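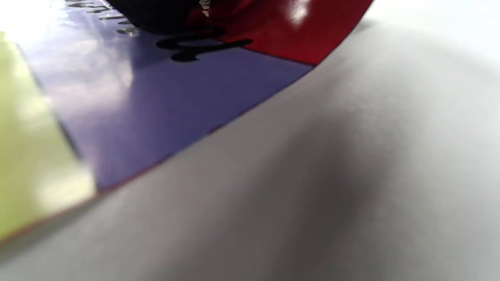 Lilac and yellow-green, glossy finish.

Drollutent

A word list of fizzy drink flavours, with the names they were sold under, the names people called them, and a column for when these have nothing to do with each other.

Last updated: June 18, 2018
Licence: do what you like, say where you got it, don't blame us

What it is

Drollutent is a single table of 2,000 rows. Each row is one drink as it appeared on one menu, price list, bottle label or café wall. A drink that turned up on several menus gets several rows, so please don't add up the rows and tell the world how many kinds of pop there have been. Someone did. We have asked them to stop.

The table was put together from two older collections. The Hillier list was typed up from café menus and is careful, tidy and rather dull. The Amrani list was typed up from bottle labels and is none of these things, but it has all the good names in it. Merging them took far longer than collecting either, mostly because the two lists disagree about what a flavour is. Hillier thinks "blue" is a colour. Amrani thinks it is a flavour, and so does every child who has ever been asked.

We side with Amrani on this. It has cost us some goodwill.

What's in the download

drinks.csv – the table itself
flavours.txt – the flavour terms we use, with notes
spellings.txt – variants and what we did with them
tullska/ – the cleaning scripts
CHANGES – a record of our errors, in order of discovery

Columns

row_id
A number. It means nothing and will not change. Earlier releases had one that meant something and did change.

name_printed
The name exactly as printed, including capitals, odd apostrophes and exclamation marks. If the menu said "Rasberry", so do we.

name_spoken
What customers asked for, where a source records it. Mostly empty. Where it is filled in, it is usually shorter and ruder than name_printed.

flavour
One or more terms from flavours.txt, separated by semicolons. A drink called "Tropical" gets the term "tropical", which we define as "pineapple, or intended to be".

base
Soda water, ginger beer, cola, milk, or unknown. Yes, milk. Fizzy drinks with milk in them were sold on purpose, over a long period, to people who came back for more.

colour_claimed
The colour the source says it was. We have tasted none of these and seen very few.

source
H for Hillier, A for Amrani, B for both. B does not mean the two agree. It means we had to make a decision, and the decision is in the notes.

notes
Free text. Read it before writing to us.
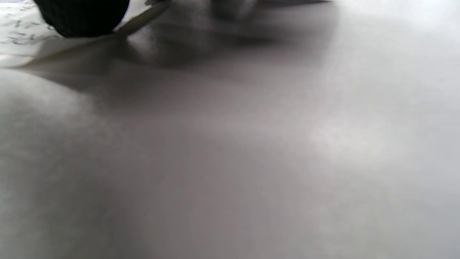
Then there is the matter of spelling, which deserves a column of its own and got a separate file instead. Sarsaparilla appears in 22 different forms. We have kept every one in name_printed and folded them together in flavour, and if you are the sort of person who enjoys that kind of thing, spellings.txt is the best part of the download. It runs from the nearly right to something that looks like a railway station in another country. Dandelion and burdock gives less trouble, though "burdock" becomes "Murdoch" often enough that we wondered for a while whether there was a firm of that name. We found no sign of one.

How it was cleaned

The scripts in the tullska folder do the following, in this order: strip stray spaces, fix broken characters, join the two lists on name and base, and print a long complaint about everything that didn't match. The complaint was then dealt with by hand over a winter.

Tullska is slow. It was written to be run once and has now been run more times than anyone would like to admit. It needs no special libraries and a fair amount of patience. If it stops halfway with the message "not again", a line in the input has an unclosed quotation mark. The message was meant to be replaced before release.

Rows we were unsure of are marked with a question mark at the start of notes. There are about 40 of them, nearly all cream sodas. Cream soda is a problem because there is no agreement on what it tastes of. Vanilla is the usual answer, but the menus also give us pink cream soda, green cream soda and, in one case, "cream soda (no cream)", which raises a question about all the others.
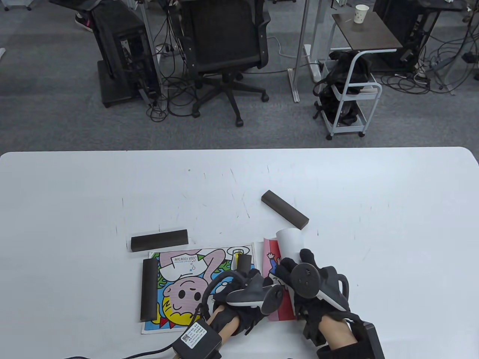
Table with blocks and a "Soda Fountain" print, upside down.

What it's good for

People have used the table to study how product names change, to test spelling correctors, and to settle arguments. It is a decent small set for teaching: it fits in a spreadsheet, it is dirty enough to be instructive, and students seem to wake up a little when the column is called "flavour" and contains the word "liver". (Liver salts. See notes.)

It also works well for teaching people to distrust a tidy column. Ask a class to plot colour_claimed against flavour, let them find that lime is always green, and then point them at the rows where colour_claimed was filled in by somebody who knew that limes are green.

What it's no good for

Recipes. There are no quantities and there never will be.

Prices. Hillier recorded them, Amrani didn't, and by the time we noticed, the prices had been dropped in the merge. We are sorry about this one.

History, if by history you mean dates. Most menus carry none. A café that has had the same board up since it opened is a fine thing for a customer and a miserable thing for a database.

Health. Several drinks are described by their makers as tonics. We record the claim in notes and express no view.

Known problems

Ginger beer and ginger ale are muddled in the Amrani half. We have untangled what we could.

"Float" is treated as a base in a handful of rows and as a flavour in the rest. It is neither. A float is an event.

Seaside cafés are heavily over-represented. Inland towns presumably drank things too.

The table stops at 2,000 rows because that is where the old spreadsheet started misbehaving on our machine. There is no deeper principle at work. More labels are waiting in boxes and will go in when there is somewhere to put them, with luck next April.

The flavour terms are ours, they are in English, and they reflect the taste of people who grew up with a particular set of sweets. "Pear drop" is in flavours.txt as if it were a fact of nature.

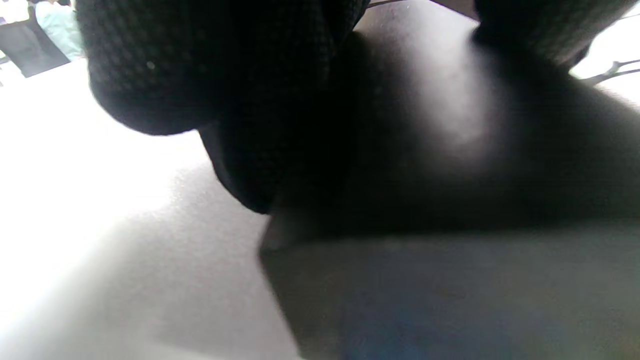 One correspondent objects that "pear drop" ought to be split in two, as the sweet and the drink never tasted alike, and that filing both under one term is the work of people who have tried neither. We have tried the sweet. The split is under consideration, and in the meantime the affected rows say so in notes.

Corrections

Send the row_id, what is wrong, and how you know. "My gran drank it" counts as a source and will be entered as such, provided you can say where. "Everybody knows" does not.

If you want a flavour added, tell us where it was sold. We turned down a very detailed entry for a beetroot cola when it emerged that the sender had made it that morning.

How to cite

Drollutent: fizzy drink names and flavours, from the Hillier and Amrani lists. Please add the release date, as the row for "Tropical" has already changed once and may well change back.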